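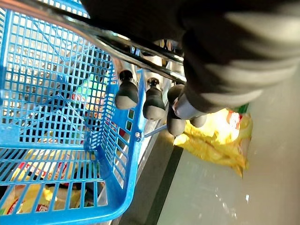
## 4. Setting up shelf labels

This section covers pairing Trendale electronic shelf labels with the Clevow base station. Complete section 3 (base station mounting) first. The station must show a steady green light before any label is paired.

### 4.1 Before you start

- Load the item file from the store office computer. The file must be in CSV format and no larger than 3160 rows. Split larger files by department.
- Remove the pull tab from each label battery. A label with its tab still in place doesn't appear in the pairing list.
- Set the store clock. Labels take their time from the base station and can't be set by hand.

**Caution:** Do not pair labels while a price update is running. Labels paired during an update keep the previous price until the next full refresh.

### 4.2 Pairing a bay

1. On the handheld, open **Labels > New bay**.
2. Enter the aisle number and bay letter. Use the same format throughout the store (12B, not B12).
3. Scan the barcode on the back of the first label. The handheld beeps once.
4. Scan the barcode of the item that belongs at that position.
5. Clip the label to the shelf rail, starting at the left end of the top shelf.
6. Repeat steps 3 to 5 for the rest of the bay. A bay holds up to 48 labels.
7. Press **Close bay**. The labels go blank, then show the item name, price and unit price.

**Note:** If a label stays blank for more than 59 seconds, press the recessed button on its lower edge with a paper clip. Scan it again from step 3.

### 4.3 Bagged goods

Bags of chips and similar items lean forward as the front row is sold and can hide a label on a flat rail. Use the angled rail insert (part 6) on these shelves. Press the insert in until both ends click, then clip the labels to it.

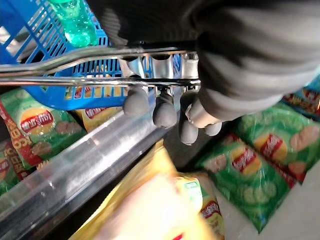

Glenys Maihi asks whether the inserts can go in after a bay has been closed, as the bay would otherwise need to be scanned a second time. They can. Pairing is tied to the label and the item, and moving a label from the rail to an insert in the same bay doesn't change it.

### 4.4 Moving a label to another bay

1. Open **Labels > Move**.
2. Scan the label.
3. Enter the new aisle number and bay letter.
4. Press **Save** and wait for the beep.

**Caution:** A label moved without this step still shows the correct price, but the bay report lists it at the old position.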